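**Diario del departamento de reclamaciones. Mayo.**

Se abre la jornada a las 8.40 con la lectura de la correspondencia relativa a la campaña de otoño de la firma Romus. Desde la emisión del primer anuncio televisivo se han recibido 21 escritos de particulares y uno de una asociación de consumidores. La mayor parte coincide en el motivo: la pieza presenta un complemento alimenticio como si fuera una golosina y se programa en horario infantil. Dos de los escritos se refieren, además, a la música, que los firmantes juzgan molesta. Se deja constancia de que el gusto musical no es materia de este departamento y se responderá en ese sentido, con la cortesía habitual.

A media mañana, reunión con el señor Wycliffe Tanui, representante de la agencia Claketti, autora de la campaña. El señor Tanui expuso que el guion había sido revisado por el anunciante en tres ocasiones y que la palabra «capricho», objeto de buena parte de las quejas, figuraba ya en el envase. Se le hizo notar que la circunstancia de figurar en el envase no exime a la publicidad de cumplir el código, y que el envase podría ser, a su vez, objeto de examen. Solicitó plazo para consultar con su cliente. Se le concedió hasta la última semana del mes.

Quien suscribe admite en estas páginas que la reunión resultó más larga de lo conveniente. El señor Tanui es persona correcta y habla despacio. La sala pequeña, con la calefacción todavía encendida en esta época del año, no favorece la concisión de ninguna de las partes. Se ha vuelto a cursar aviso a mantenimiento. 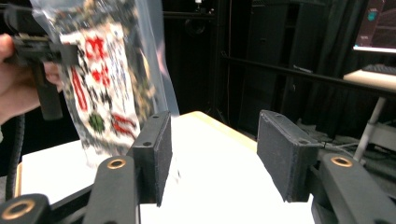

*Dos dedos negros de pinza sobre superficie blanca, con piezas anulares de color latón.*

Por la tarde se retomó el expediente Kanagaratnam, pendiente desde el invierno. Se trata de la valla instalada frente a la estación, en la que una actriz aparece recostada sobre una barandilla para anunciar una línea de relojes. El anunciante sostiene que la postura carece de connotación alguna; los reclamantes sostienen lo contrario. Leídas las alegaciones por segunda vez, este departamento se inclina por estimar la queja únicamente en lo que atañe al emplazamiento, dada la proximidad de un colegio con 700 alumnos, y por desestimarla en cuanto al contenido. La ponencia queda redactada a falta de dos citas, que se comprobarán mañana en el archivo.

Llegó también, por conducto ordinario, la respuesta de Zedent al requerimiento sobre su dentífrico. La empresa acompaña un estudio realizado con 100 participantes y pretende fundar en él la expresión «el preferido por todos». El informe está bien encuadernado. No se indica quién seleccionó a los participantes ni qué otros productos se les ofrecieron, y la tabla final carece de título. Se solicitará ampliación por escrito.

Estado del registro al cierre: 876 entradas en lo que va de ejercicio, cifra superior a la del anterior en las mismas fechas. El aumento procede casi por entero de los anuncios difundidos en redes, cuya captura de pantalla llega con frecuencia incompleta, sin fecha ni nombre del anunciante. Convendría modificar el formulario para que ambos datos fueran obligatorios. Se propuso ya el año pasado; se propondrá de nuevo.

Queda para mañana la carta a la asociación de consumidores, que pide ser oída en persona, y la devolución de la cinta de Romus al archivo. Se cierra a las 18.15.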